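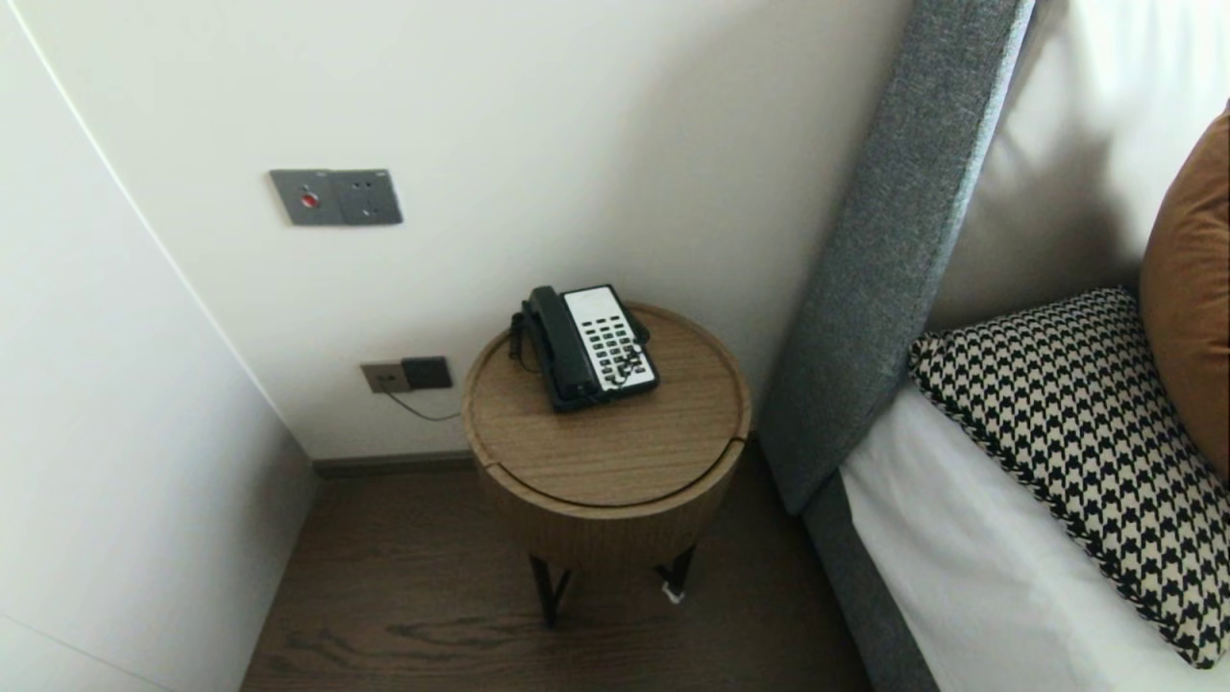

My daughter plays handball for the under-12 team of Mandby, and in July we went to her first away tournament, in Drostham. I learned something about myself there. In our room there was a round wooden table by the bed, with an old-style telephone with a cord, and on the first evening I sat next to it and planned what I would say to the coach. She had played only two minutes.

I did not call. My wife Nga told me to sleep first – good advice.

In the morning I asked my daughter if she was sad about the two minutes. She said, "Papa, I touched the ball!" Then she asked for more pancakes.

So I sat with the other parents and tried a new thing. I clapped for every child, also from Dakska, who beat us by a lot. Their goalkeeper is called Kim and she is very brave.

It is hard for me. I grew up with a father who shouted from the side at every match, and I still remember the words better than the goals.

Coach Thắng Thái has one rule for parents in the car home: no talk about the match until the child starts. We drove 67 kilometers. She started at kilometer 33 or so, and it was about a dog she saw behind the goal.

Next tournament is at home. I promised to bring some 300 orange slices, so now I need to buy a better knife.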